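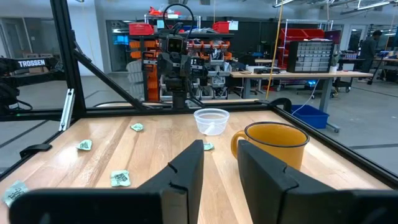 Afternoon Tea Habits in the Hawthorne Residence Hall: Final Report

1. Purpose of the Study

This project examined when and why students in a residence hall prepare hot drinks, and whether the habit is connected to reported study time. The work was carried out for the course in survey methods under the supervision of Kwok-wai Shih. Earlier class projects had dealt only with coffee sold on campus and did not consider drinks made in shared kitchens.

2. Method

A paper questionnaire was placed in 200 mailboxes at Hawthorne. Respondents recorded each hot drink, the time it was made, and whether it was taken alone or in company. Completed forms were returned to a box at the front desk. The questions were first tested on residents of Zelness Hall, and 3 items were reworded as a result. 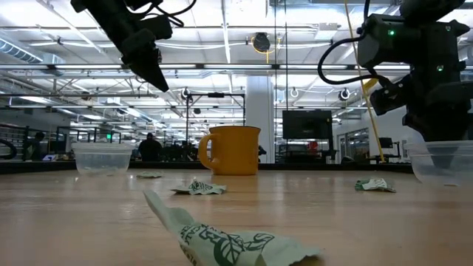 Hawthorne, June

3. Findings

Most respondents reported that their first drink of the afternoon was prepared between 3 and 4 p.m. Tea was named more often than coffee on the upper floors. Students who drank in company reported longer breaks, but their total study time did not differ clearly from that of other residents.

4. Limits

The forms relied on memory, and several were returned incomplete. Residents who do not use the kitchens may have been less willing to reply. The survey period also overlapped with final examinations, when ordinary routines are likely to change. A repeat of the survey in the fall term is recommended, with the question on cup size removed.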